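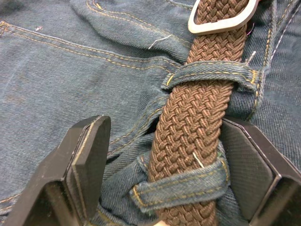
Jeans mit geflochtenem braunem Gürtel.

Prydderch nimmt getragene Jeans zurück

Der Bekleidungshändler Prydderch nimmt ab Oktober in allen seinen Filialen getragene Jeans an. Das teilte das Unternehmen am Montag, 8. Juli, mit. Angenommen werden Hosen aller Marken, auch mit Löchern oder defektem Reißverschluss. Wer ein Paar abgibt, erhält einen Gutschein über 5 Euro, der beim Kauf einer neuen oder aufgearbeiteten Hose eingelöst werden kann.

Die Sortierung übernimmt der Dienstleister Proditora in einer Halle am Stadtrand. Gut erhaltene Stücke werden gewaschen, ausgebessert und unter dem Namen Urneson wieder verkauft. Der Preis soll je nach Zustand bei etwa 20 Euro beginnen. Was sich nicht mehr tragen lässt, wird zerschnitten und geht an eine Spinnerei, die daraus Garn mit Recyclinganteil herstellt.
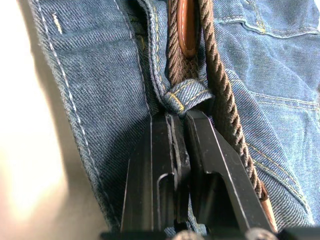
Nach Angaben von Projektleiterin Mirta Leiva hat ein Probelauf in vier Filialen mehr Ware gebracht als erwartet. In den ersten Wochen seien dort 1000 Hosen zusammengekommen. »Viele Kunden hatten die Sachen jahrelang im Schrank liegen und wollten sie nicht in den Container werfen«, sagte Leiva. Am meisten Arbeit machten Nieten, Knöpfe und Lederetiketten, die vor dem Zerkleinern von Hand entfernt werden müssen. Auch Hosen mit hohem Elasthananteil seien schwierig – sie werden vorerst getrennt gelagert.

Gürtel, Taschen und Schuhe nimmt Prydderch bislang nicht an. Ob das Angebot erweitert wird, will das Unternehmen nach dem ersten Jahr entscheiden. Auch Kinderjeans bleiben zunächst außen vor, dafür fehlt nach Firmenangaben noch der Platz in der Sortierhalle.
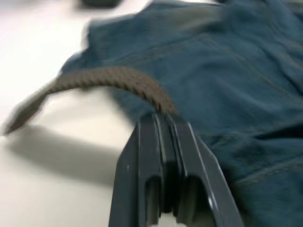 Annahme auch beim Schneider

Neben den Filialen beteiligt sich die Änderungsschneiderei Wolley in der Innenstadt. Dort können Kunden ihre Jeans zunächst begutachten lassen und dann entscheiden, ob sie die Hose reparieren lassen oder abgeben. Die Begutachtung ist kostenlos, die Reparatur wird nach Aufwand berechnet. Die Hosen sollten gewaschen und mit leeren Taschen gebracht werden. Pro Person und Tag gibt es höchstens einen Gutschein. Er gilt ein Jahr und wird nicht bar ausgezahlt.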